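Lesezeit: 2 Min.

Becherangaben in Omas Rezepten: Wie viel ist das denn nun?

Ich habe von meiner Großtante einen Stapel Backrezepte geerbt, und in keinem einzigen steht eine Grammzahl. Da heißt es »zwei Becher Mehl, ein Becher Zucker, Öl nach Gefühl«. Mein Gefühl hat beim letzten Mal einen Türstopper mit Rosinen ergeben. Gibt es einen Standardbecher, oder hatte in den Siebzigern jeder Haushalt seinen eigenen? Und muss ich wirklich eine Waage kaufen? Im Laden stand die Gutar für einen Preis, zu dem ich auch sehr lange fertigen Kuchen kaufen könnte.

Teresa Ziółkowski

Meist ist der Sahne- oder Joghurtbecher gemeint, der ohnehin ins Rezept wandert, also 200 ml. Steht gar kein Becher Sahne in der Zutatenliste, wird es Auslegungssache, fast wie beim Mietrecht.

Das Schöne an Becherrezepten: Das Verhältnis zählt. Solange du für alles denselben Becher nimmst, bleibt der Teig ungefähr der, den deine Großtante gemeint hat, nur eben für eine größere oder kleinere Form. Aufpassen musst du bei den Eiern, die wachsen leider nicht mit. Und Mehl locker einfüllen und glatt streichen, auf keinen Fall festklopfen.

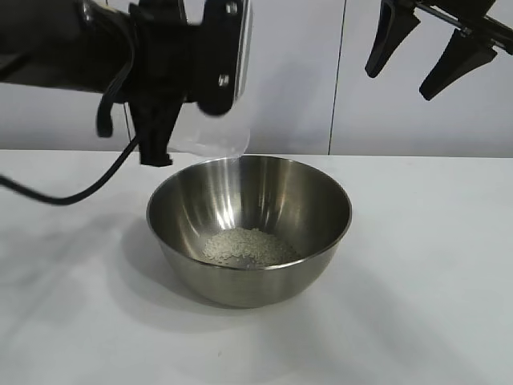 Durchsichtiger Plastikbecher über der Edelstahlschüssel

Wenn du es einmal in Gramm umrechnest, schreib es gleich auf den Zettel. Ein 200-ml-Becher Mehl wiegt bei mir knapp 120 g, Zucker deutlich mehr. Ich habe das im Mai für meine 14 liebsten Rezepte gemacht und seither keinen Streit mehr mit dem Rührkuchen. Mit dem Hefezopf schon, aber der fängt immer an.

Rustton

Kauf dir eine Waage. Meine hat keine Marke, auf die jemand stolz wäre, und wiegt seit Jahren klaglos Mehl. »Öl nach Gefühl« kann sie allerdings auch nicht. Ich nehme 100 ml und hoffe.

Dudek

Bei uns war »ein Becher« immer der Senfbecher mit dem Henkel. Der ist beim Umzug kaputtgegangen, und seitdem gibt es keinen Marmorkuchen mehr. Hilft dir jetzt vermutlich nicht weiter. Die Rosinen würde ich weglassen.

Dustbridge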